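Re: [vikero-users] Planner ignores wrist clearance over cooktop
Posted to vikero-users, March 2024

On the vikero-users list, a fellow subscriber wrote:

> We moved to the new Vikero branch in February and the stove task
> has been flaky ever since. The arm gets to the pan, then the planner
> throws "no valid approach" in 36 of 95 runs. Same seeds were fine
> before. Is anyone else on the kitchen set seeing this, or is it
> our collision margins?

Yep, same thing here, and I lost a good chunk of last week to it. I don't think it's your margins. I tried ours at every value I could stand and the error didn't budge. We run the tomato-and-pan task in Stitska with Negi doing the planning, so pretty close to your setup.
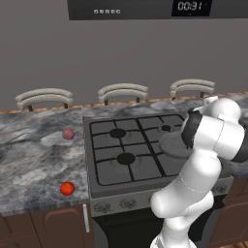
Views and what they told me

The side view is where I'd begin. You get the tomato on the left counter and the pan on the right grate in one go, and you can check the elbow against the knobs while you're at it. I dumped Negi's collision shapes on top of this view and the grate box was way too tall – it swallowed most of the pan.

The wrist view has its own problem. Our detector kept reporting a phantom object on the bare counter, always on a pale bit of the marble. I ended up raising the confidence cutoff to 70 and masking out the gripper pixels before anything else runs.

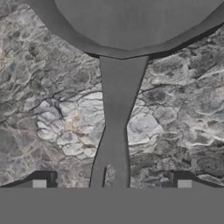 Wrist camera: gripper parts and marble, no objects

If you skip the mask, the detector happily boxes the finger pads too. Ask me how I know!

Back to your error. Swap the grate box for the real mesh (it's in the Bidoder asset pack, under the stove folder) and set the approach samples to 3 per grasp. Slower to load, but Negi stopped complaining for us. I still check the pose over the pan by eye, mostly out of habit.
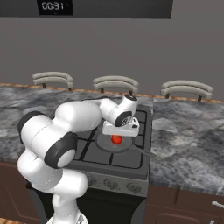 Gripper over the pan, tomato right under it

Could you post your planner config when you get a chance? I'm curious whether you have the wrist link padded – ours was, left over from an older task, and I still need to rerun everything without it.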